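Notebook, tape transfer and re-recording, Vusley job. Carrying on from the last page, where we'd got as far as cleaning the machine heads and labelling the boxes.

Mervin Campbell has the session sheets this time, so anything marked MC in the margin came from him and not from me. 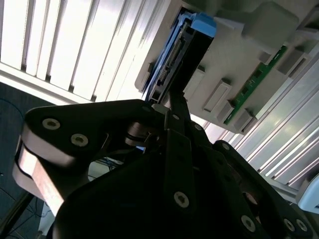
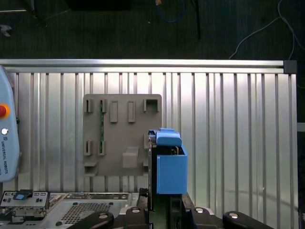
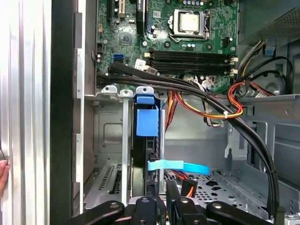
Lapointe, July

Started at 9.25 with reel 3, the one with the title song for Hasari. The band want to re-record it for the new film and the producers want it as close to the old single as we can get it. That means knowing what is on the old tape before anyone plugs in a guitar.

Reel 3 plays. There is some shedding in the first minute, then it settles. Cleaned the heads after the first pass and again after the second. The third pass was clean enough to keep. Saved at 24 bit, 96k, one file per track, names as on the box.

The box says the song runs at 17 bars before the first vocal. It doesn't. I make it 16 and a pick-up, and MC got the same on his own count. Whoever wrote the box may have counted the drum fill. I have left the box as it is and put a note inside the lid.

Speed. The old single is sharp of concert pitch. Measured against the line-up tones on the tape, the multitrack is at the right speed, so the single must have been sped up when it was mixed. I tried the rough mix at three settings and the middle one sits on top of the single all the way to the fade. The band will have to choose: play it at the proper pitch and speed it up afterwards, or play it sharp. The singer is older now and would like it lower if anything. Votenine (the label) say the film people have cut the trailer to the old single, so the tempo at least has to match that. Waiting for their answer on the pitch.

Track list as found:

- 1 kick
- 2 snare
- 3 and 4 rest of the kit, stereo
- 5 bass, direct
- 6 bass, amp (hum all through, not much use)
- 7 and 8 rhythm guitars
- 9 lead guitar, with the solo dropped in
- 10 synth bass
- 11 and 12 synth pads
- 13 hand claps and tambourine
- 14 backing vocals, bounced
- 15 lead vocal
- 16 lead vocal double, choruses only

The synth bass is the sound everyone remembers. It is one part with a short delay printed on it, left side only. The session sheet gives the delay as 389 ms. I set one up at that and ran it against the tape, and it drifts. At the tempo we measured it wants to be a little shorter. Could be that the dial on the old unit was out. Will do it by ear with the keyboard player here.

Backing vocals are a worry. They were bounced down with the reverb on, and the separate takes were wiped to make room. So we can't tell who sang which line. MC is going to ask the two singers who are still in touch with the band. If they don't remember we will work the parts out at the piano. I had a go at the first chorus and got three lines, with a fourth that comes and goes under the tambourine.

Lead vocal: lovely. Very little on it, and you can hear him turn the page before the bridge. Do not clean that up in the archive copy.

Lunch. Phone call from Votenine in the middle of it about the fade. The film version needs a proper ending, as it goes straight into dialogue. The tape carries on for 25 seconds past the end of the single and then the drummer stops and someone laughs, so there's no ending to copy. The band will have to write one. Told them so.

Afternoon: made a guide mix for rehearsals. Click on the left, everything else on the right, count-in added at the front. Made a second version without the lead vocal and a third without the drums. All three went up to the shared folder and MC checked that they open at the band's end.

Played the guide mix on the small speakers and then in the big room. In the big room the low end of the synth bass eats the kick. It does that on the single as well, only less, so they must have rolled some off at the mix. Tried a gentle cut at 80 and it was nearer. Settings are on the back of the track sheet.

To do:

- chase Votenine about pitch
- ask MC for the second session sheet, the one with the guitar overdubs
- reel 4 (B-side and an instrumental, according to the box)
- new leader tape on reel 3 before it goes back on the shelf
- find out if the keyboard player still has the original synth or if we need to hire one

Reel 3 is back in its box, tail out. Backup drive is in the cupboard and the other copy is with MC.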